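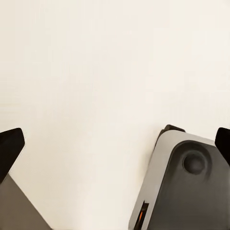 Black fingertip, cream background

I started running at Langat again in December, after more years away from it than I care to admit, and I have been meaning to write about it ever since. Cross country was the only sport I was ever any good at (and I use the word "good" loosely!), so going back to that long hill felt like visiting an old aunt who never liked me much.

Kheri Magesa, who coached me back then, still has the same advice for everyone – start slower than you want to, and then slow down again. I ignored it, of course, and was walking by mile 2. He was very kind about it.

Last week I finally got around the whole 10 miles without stopping, which made me so happy that I called my sister from the parking lot and talked her ear off. My knees have been complaining ever since, but I have my eye on the fall race at Jundier now, and I've already sent in the form.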